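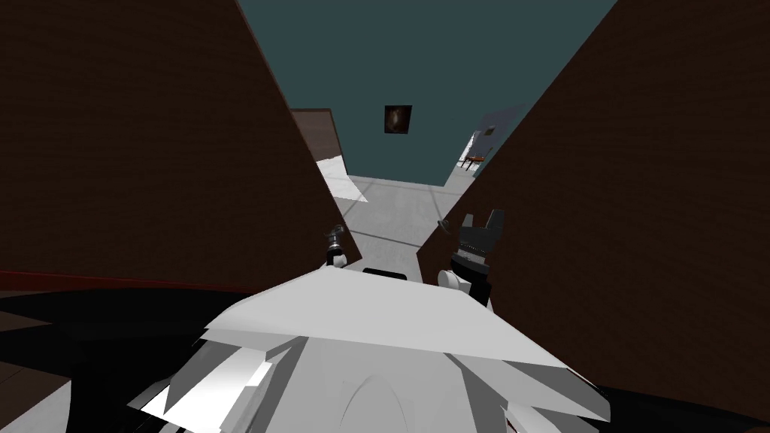

Cleltgate Self Storage - Frequently Asked Questions

What are your hours?
Gate opens 6 am, closes 10 pm, every day. Office is shorter - 9 to 5, closed Sunday. Call if you're stuck.

What sizes do you have?
Small, medium, large, and the drive-up units on the Savis Road side. Drive-ups go fast. Ask for the waiting list.

How much is the deposit?
$87, any size. Back to you within two weeks of move-out if the unit is swept and the lock is off.

Is there a minimum stay?
4 weeks. After that it's month to month. Ten days notice to leave, in writing, email is fine.

My gate code doesnt work.
Codes shut off when rent is late. If you're paid up, press star first, then the code. Still nothing? Text the office with your unit number.

Do I need insurance?
Yes. Your homeowners or renters policy may cover it, bring the page that says so. Otherwise we add a basic plan, covers up to $500.

What can't I store?
Food, gas, propane, paint thinner, tires, anything alive. No sleeping in units. No running a buisness out of one either.

Can I get a delivery sent there?
Only if you've signed the delivery form. We don't sign for freight.

Can someone else get into my unit?
If they're on the lease, yes. Otherwise no, not even family.

Who do I talk to about a bill?
Czesław Adamczyk, extension 3471. Mornings are best. Leave a message with your unit number and he'll call back.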